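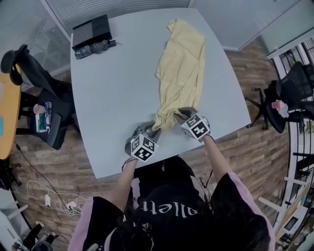
How often should hand-held grippers be checked when they are used for cloth handling?

Jaws, marker cubes and cables are to be inspected before each session, and the full check in the Nenov handling guide is due every 100 hours of use.

Nenov hand-held gripper pair, catalogue no. 2342

Supplied as a left and right unit. The pair is intended for two-handed work on soft goods at table height.

Conditions of use
Marker faces must be kept clean and uncovered. A cube with a scratched or lifted face is to be replaced - it must not be repaired with tape.
Cables should be routed clear of the jaws and of the operator's feet.
Operators must complete the Gurkent induction, renewed each June.

Loan period: 19 days
Held at: Skeltadthorpe equipment store
Responsible officer: Letay Fikre
Guide last revised: 23/01/2026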